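Piment balloon whisk, wooden handle
Reviewed October 27, 2021

The Piment is a plain balloon whisk: thin wire loops, a light wooden handle with a rounded tip, no hanging ring. Mine carries item number 3814 on the sleeve. I have used it for five weeks, mostly for egg whites, pancake batter and white sauce.

Wire stiffness is on the soft side. Egg whites reach firm peaks in seven minutes by hand, against eight with my old Dolan. In thin liquids the loops flex well and leave few lumps. In stiff dough they splay and the head twists slightly, so I would not buy it for that work.

The head narrows gradually toward the handle. Batter collects at that junction, and a bottle brush clears it faster than a sponge. The handle came unvarnished. I oiled it once, after the first week, and the grain has stayed smooth.

Balance is slightly toward the handle. The whisk stays put in a deep bowl but slides out of a shallow one.
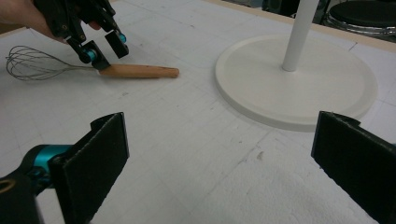

The handle is round in section, so grip depends on friction alone. With oily fingers it turns in the palm. The Onley whisk has flattened sides and handles better in that respect, though its wires are thicker and slower in cream.

Not for the dishwasher. Replacement handles are not sold.

Rating: 7 out of 10. Good for sauces and whites, weak in anything heavy.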